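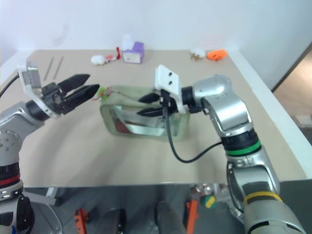 Plunlow > Maintenance > Interviews

2 min read

Sofia Psarras looks after the two-arm cell at Cereo. She checks the wrist cables first. "Slack is set with the elbow bent - too short and it pulls at the connector."

Gripper fingers are changed every 1716 cycles. The bracket screws get a torque check after 7 shifts, and the arms are then re-zeroed one at a time, left first. "If you zero both together, you can't tell which one drifted."

Contact Plunlow | Back to top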